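Moving a hive only a short distance in October?
Sallside Beekeepers forum

wkaczmarczyk
Hello all. My neighbor in Sallside will build a fence, so I must move one hive 30 feet along the garden. I read that bees must go three feet or three miles, and nothing in between. Is this rule still true in October, when they fly less? The colony covers seven frames and has a young queen. 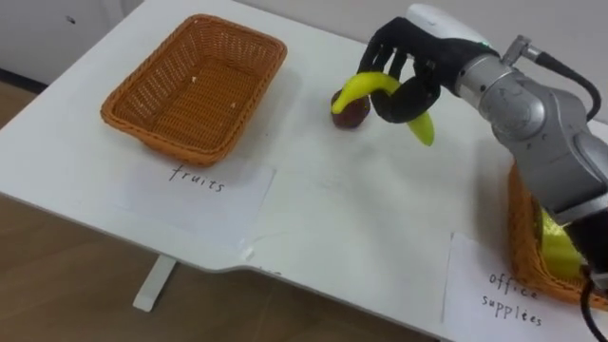 Gunvor Fagerlund
The rule is good and I would follow it. Wait for a cold week when they do not fly, then carry the hive in one go after dark.

goran_eklund
I don't agree with waiting. I moved mine 27 feet in warm weather, with a leafy branch in front of the entrance, and lost very few. They come out, notice the branch and learn the place again. Please strap the hive first. My friend in Baluvville did not, and the floor slid off halfway.
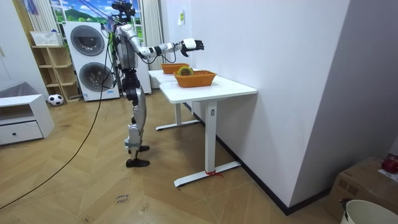 Also reduce the entrance before you lift, and close it with foam only at dusk. Open it the next morning.

Gunvor Fagerlund
Very few is still some, Gøran. Old foragers went back to the empty stand when I tried your branch.

hlie
Could he go three feet every second day? It is slow, but the fence is maybe not so urgent.

wkaczmarczyk
Thank you. The fence comes in 12 days, so small steps are too slow. I will wait for a cold night until then, and if it stays warm I use the branch.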